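I've put off writing this because I wanted to be fair to everybody, and I've run out of patience with being fair, so.

We're a small shop. We make wooden boxes and a few other things that go inside other people's packaging, and the question on my desk since August has been whether to buy a two-arm cell for handling them. Kevent wants to sell us one. Zarov wants to sell us a slightly different one. Both quotes arrived as nice PDFs with a payback chart on the second page, and both charts cross the line in the same flattering spot. I have been buying equipment long enough to distrust a chart that agrees with the salesman.

My first complaint is the headline price. It covers the arms and the controller. It doesn't cover grippers (separate line), spare finger sets (separate line, other page), the mounting plates, or the table, which both vendors seem to think we have lying around. Kevent's quote has 87 line items and I still had to ask where the cabling was. Eamon Fitzgerald, their rep, told me cabling was "site dependent." My site has a floor and four walls. I asked him what it depended on and he said he'd get back to me.

Second, training. Zarov includes 40 hours, which sounds generous until you read that it has to be used inside the first 4 weeks. That's exactly when we'd be busy unpacking, moving the bench, and finding out which outlet trips the breaker. After that it's billed, and they would not put the rate in writing.

Third, the utilization number. Both payback charts assume the cell handles around 600 boxes a shift. Our boxes have wire handles that stick out to one side, and they don't all come to the table facing the same way. I asked each vendor what happens to that number when a box comes in crooked. Zarov said the software takes care of it. Kevent said the same thing with more slides. I've heard that sentence about every machine in the building, including the label printer.

Hala Hijazi, who keeps our books, made me redo the whole budget with the rate cut in half and a proper line for downtime. Payback moved out past the end of the warranty. Then she asked what we'd do with the person currently doing the job, and I said they'd be minding the cell, and she asked why I had counted their wages as savings. I didn't have a good reply. Neither quote does either.

I don't think the thing is useless. Two arms can hold and turn a box in a way one arm can't, and I'd love to stop hearing about sore wrists. I just want to pay for what it does on our table with our boxes.
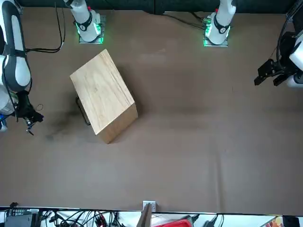
Should we lease instead of buying?

Leasing makes sense if the term is short and the grippers are in it. Scanlon offered us a lease on the Kevent cell where the arms were covered and everything that wears out was ours, and at that point I'd be renting the cheap part of the problem. If they'll fold in fingers, cables and service visits, I'll look at it again.

For now I've asked for a trial at Ostley, using a crate of our own boxes, with somebody from our floor standing there writing down every stop. Zarov agreed. Kevent is checking on availability. The money stays in the "maybe" column until I've read those notes, and I've told both reps to quit sending me revised charts.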